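December, by Els Bakker
6 min read

Workshop tips: trying out grippers on kitchen jobs

If you have two or three sets of fingers on the shelf and can't decide which ones to bolt on, test them on groceries. Fruit and a shopping bag will tell you more in one evening than a week of picking up blocks. These are the habits that have saved us time at the Fleldale bench.

Start with the biggest thing you plan to pick up. Flat fingers are fine on a box, but a rounded fruit touches them over a small patch and can roll. Bring the fingers in low on both sides, close slowly, and stop as soon as the object lifts. Toy fruit is good for this stage. It keeps its shape from one round to the next and you don't have to wipe juice off the pads.

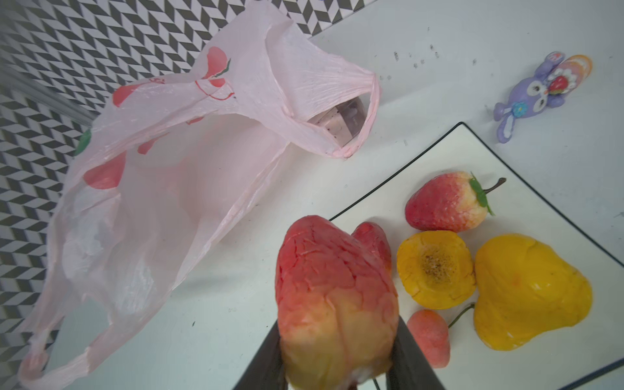 Issue 21

Watch the wrist camera view during the whole grasp, including the close. A large mango can fill the space between the fingers and block your view of whatever is behind it. If you are comparing two cameras, put the same fruit in the same spot and save a picture from each before you change anything else.

Do 10 tries per object with each set of fingers. Write down every miss and what kind it was: slipped, knocked over, or never reached. The Sikder pads and the Bretia pads came out even on our total score, but the Bretia misses were nearly all slips, and a strip of rubber tape fixed most of them.

Leave bags for last. Thin plastic folds away from the fingertips, and a wide grip grabs air. Pinch an edge near the opening and pull up gently before you pull sideways. With two arms, run each one alone first, then together at low speed. Check how far the cable loops swing when the wrists turn. Ours needed up to 6 inches more slack than we had left them.
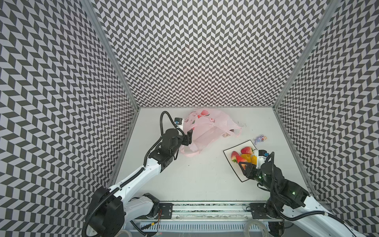 Jasper Visser wrote in to say he would do the bag first, on the grounds that a gripper that can't manage thin plastic isn't worth an evening of fruit. He also uses one controller for both arms and finds the timing easier to keep straight. Fair enough if your fingers are quick to swap. Ours take four screws each, so the easy objects still go first.

A patterned wall behind the work is worth checking too. Run one round with it and one with a plain sheet clipped over it, same lights, and compare the misses.

Wipe the finger pads with a damp cloth between sets and let them dry. Check the mounting bolts at the same time. Keep the score sheets with the fingers they belong to, in the same drawer.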